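Thread on moving our print and mailing work to a new fulfillment company. A few people asked how it went, so I am putting it all in one place.

1/ Background. I run marketing for Foulkes. We sell replacement parts and fittings to small hardware stores. We have 517 store accounts, and most of them still want paper: counter cards, shelf strips, a catalog twice a year.

2/ Until last November all of that was stored at our own warehouse in Zondenthorpe. The shelf strips sat next to the parts. When a store wanted a new display kit, a picker put it together between regular orders. Parts went out first and kits went out when there was time.

3/ The result was that kits took two weeks or more. Stores would get a promotion kit after the promotion had started. Our sales reps began keeping their own stock in their cars, and then we had no idea what we had left.

4/ We asked three companies to quote. Two of them priced by the pallet. Bater priced by the kit, with storage as a separate line. For a company our size the second way was much easier to budget.

5/ Leif Nørgaard in our finance office asked each of them for the same thing: the full cost of sending 100 kits to 100 addresses, with packing, labels, postage and returns. Do this. The quotes looked close until we had those totals, and then they were far apart.

6/ We signed with Bater for one year. The move took 6 weeks. I had planned for three. Most of the extra time went into our item list, which had the same shelf strip under four different codes.

7/ We also threw out a lot. About 800 catalogs were two editions old and had been moved from one rack to another every year. Go through your stock before you pay someone to store it.

8/ The store address file was worse than the item list. Some stores had closed. Some had a billing address and no delivery address. Gunnlaugur Damgaard called every account that looked wrong and fixed them by hand. It took him most of a month.

9/ Kits now go out in two working days. Reps order through a web page called Prastow, which shows what is in stock and what it costs to send. Each rep has a monthly limit. Orders over the limit come to me.

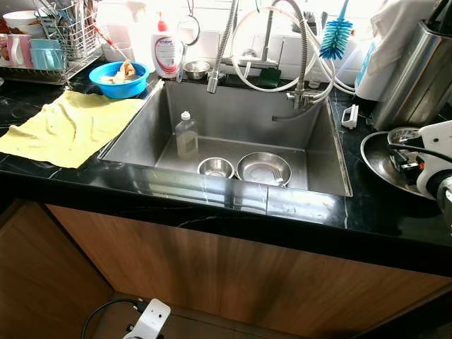 10/ The limit was not popular. Two reps used theirs up in the first week and asked for more. I raised it for the spring promotion and put it back afterward. Since then I get maybe one request a month.

11/ Things that did not go well: the first batch of counter cards went out folded because the box size in the order was wrong. That was our mistake, and we paid for the reprint. Returns are also slow. An undelivered kit can take three weeks to show up in stock again.

12/ Rush orders cost extra and the cutoff is noon. I did not read that part of the contract closely enough. Ask about cutoffs, and ask which time zone they mean.

13/ We review the contract in November. I want a faster returns process and a lower storage rate for the catalogs, which only sit there for a few weeks at a time. I will post the outcome when we have it.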